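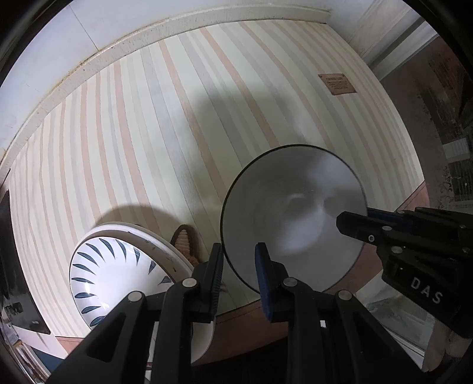 Pridero, June

Chapter 6
Finishing and Care of Household Cloth

6.1 Scope of the chapter

The earlier chapters dealt with fibre, yarn and the construction of woven cloth. A length of cloth as it leaves the loom is not yet ready for use in the home. It carries size, oil and dirt from handling, its width is uneven, and it will shrink when first washed. The treatments that deal with these faults are grouped under the name of finishing. The present chapter covers the finishing of flat household goods: tablecloths, runners, napkins, covers and towels. Clothing fabrics are treated in Chapter 8.

A striped tablecloth with a contrasting border raises most of the questions to be answered. The stripes may be woven from dyed yarn or printed on finished cloth, and the two methods behave differently in the wash. The border may be part of the same length or a separate strip sewn on, in which case the two cloths must shrink at the same rate. Labels and stitching threads add further materials, each with its own limits of heat.

6.2 Terms used

Grey cloth: cloth as taken from the loom, before any wet treatment.

Scouring: washing in a hot alkaline bath to remove size, wax and oil.

Relaxation shrinkage: loss of length or width that occurs when the tension put into the cloth during weaving is released by wetting.

Residual shrinkage: the shrinkage still left in the cloth after finishing. It is given as a percentage of the finished length.

Colour fastness: the resistance of a dye or pigment to washing, rubbing, light or other stated agent. A colour may be fast to one agent and poor against another, so the agent must always be named.

Crease: a bend in the cloth that stays after the load is taken away.

6.3 Relaxation shrinkage

Warp threads are held under tension throughout weaving. Weft threads are under less tension and are free to bend over and under the warp. When the cloth is wetted, the warp recovers part of its stretch and the cloth becomes shorter. Width may also be lost, though usually to a smaller degree.

Take a sample marked at 630 mm along the warp. After one wash and flat drying, the distance between the marks has fallen by 25 mm. The shrinkage is found by dividing the loss by the first length:

25 / 630 = 0.040, or 4.0 per cent

The sample must be left to rest in the test room before each measurement. Cotton and linen take up water from the air, and a reading made straight from the dryer cannot be compared with one made on rested cloth. Measure in three places across the width and take the mean.

6.4 Borders and joined cloths

Where two cloths are sewn together along an edge, the seam fixes their lengths to each other at the time of sewing. If one then shrinks more than the other, the longer cloth has nowhere to go and forms small waves along the seam. Pressing will flatten these waves for a time, but they return at the next wash.

The Huvska mill sheets used in the exercises list the residual shrinkage of each cloth in warp and weft separately. Both figures are needed. A border strip is often cut along the warp for economy, then sewn to all four sides of the main cloth, so that on two sides warp is joined to warp and on the other two warp is joined to weft. A pair of cloths that match in one direction may differ in the other.

Uneven thread tension in the sewing machine gives a similar fault. The two causes can be told apart by unpicking a short length of the seam. If both edges then lie flat at equal length, the stitching was at fault.

6.5 Order of work

The remaining sections follow the order used in a small finishing works: scouring, bleaching, dyeing or printing, stretching to width, and final pressing. The Plevero process card, printed at the end of the chapter, sets out the bath conditions for each stage and should be kept to hand while reading.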